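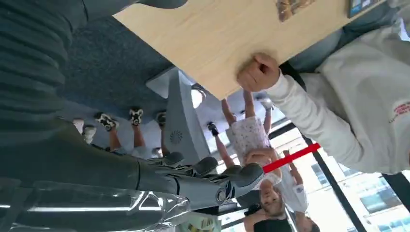 How to Follow Your Favorite Singer's Comeback Without Missing a Thing

So your favorite singer is finally back in the studio, and you want to hear every scrap of news (I've been there, believe me!). Start with the mailing list on the singer's own site, and open a separate folder for it, or it'll get buried under the coupons. I do this for Holovko, my favorite band, and it's lovely to have it all in one spot.

Next, turn on post alerts for the singer and the label, but mute the fan pages. Set a reminder 30 minutes before any live chat, make yourself some tea, and log in early.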